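Imprimer cette page | Envoyer par e-mail

Cahier d'atelier – janvier 2018
Visite chez Nestia, démonstration de la cellule à deux bras

Rentré tard, je note pendant que c'est frais. J'y allais surtout pour le préhenseur que Gasser voulait nous montrer et j'ai passé presque toute la visite devant la cellule à deux bras, celle du rangement de table. Franchement bluffé ! Je m'attendais à une démo de salon, avec trois cubes de couleur et une musique d'ambiance, et c'est du vrai bazar de cuisine : gobelet, couvercle, bocal, poubelle avec son sac, et des miettes sombres un peu partout sur le fond blanc. Exactement le genre de choses qui nous rend fous sur notre banc.

Le principe de la démo : les visiteurs proposent une tâche, un opérateur la fait faire aux bras une première fois en pilotage manuel, puis on relance. Chaque essai dure 4 minutes au maximum, après quoi on remet la table en ordre et on recommence. L'équipe Nestia en est à 400 essais enregistrés sur cette cellule et tient un cahier à côté, avec les ratés notés au même titre que les réussites. À copier chez nous dès cette semaine (nos ratés à nous finissent sur des post-it).
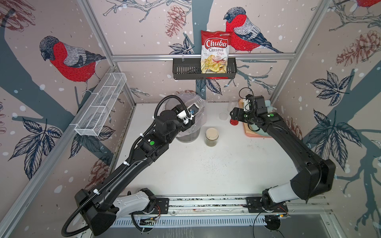
Cellule de démonstration Nestia, bras gauche au-dessus de la poubelle.

Ce qui m'a le plus intéressé, c'est la mécanique toute bête. Les deux bras sont montés sur le même rail aluminium, à l'avant, et tout le reste de la table est dégagé. Nous, on a mis les nôtres face à face et on passe notre temps à gérer les collisions de coudes. Avec les deux embases côte à côte, les coudes partent vers l'extérieur et les poignets se retrouvent au milieu, là où on en a besoin. J'ai posé la question du réglage de l'écartement : ils desserrent, ils font glisser, ils resserrent, et ils refont l'étalonnage derrière. Compter une demi-matinée la première fois, beaucoup moins ensuite.

Les câbles, maintenant. Gaine annelée noire le long du bras gauche, tenue par des colliers blancs, avec une boucle généreuse côté pince. On avait serré la nôtre au plus court pour faire propre et elle tire dès que le poignet tourne. Il faut reprendre ça, laisser du mou et accepter que ce soit moins joli. J'ai regardé longtemps cette boucle, on a dû me prendre pour un original.

Coup de cœur aussi pour le papier peint à bouvreuils et pommes de pin ! J'ai cru à une fantaisie de décorateur. En fait le choix est assumé : ils veulent que la vision se débrouille devant un fond chargé, et ils changeront de motif en avril pour voir ce qui casse. Chez nous tout est tendu de gris mat et je me demande maintenant si on ne s'est pas rendu la vie trop facile. À discuter avec ceux qui font la vision.

Autre point à creuser, les objets transparents. Le gobelet en plastique sur fond blanc, c'est la plaie, et un sac clair autour d'une poubelle, c'est pire encore parce que le bord n'a jamais deux fois la même forme. J'ai demandé comment ils s'en sortaient – réponse très franche, « pas toujours ». Pour le gobelet, la caméra du poignet aide beaucoup en fin d'approche. Pour le sac, ils cherchent.
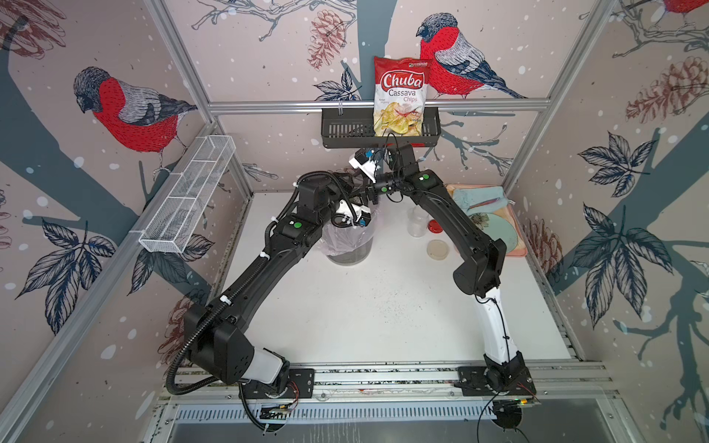
Le partage de l'espace entre les deux bras m'a occupé un bon moment. Chez nous, on a coupé la table en 2 zones et chaque bras reste chez lui, ce qui interdit la moitié des gestes utiles. Leur version : zone commune au centre, priorité au bras qui tient quelque chose, l'autre attend ou s'écarte. La règle tient en une ligne et j'ai un peu honte qu'on n'y ait pas pensé. Reste le cas où les deux tiennent un objet, je n'ai pas bien compris leur réponse et j'ai oublié d'y revenir.

Vu aussi, trop vite, le stand Skistetti (capteurs de couple, doc prise, à lire) et le convoyeur Grasex, impressionnant mais hors sujet pour nous.

À faire :
– refaire le passage de gaine avec du mou, sur les deux bras
– essai des embases côte à côte, prévoir un rail plus long
– ouvrir un cahier des essais, ratés compris
– imprimer 3 fonds chargés et relancer nos anciennes séquences devant
– écrire à Nestia pour le cas des deux pinces occupées

Je suis partant pour y retourner en avril avec qui veut, il reste de la place dans la voiture.

Contact | © Atelier, tous droits réservés | Haut de page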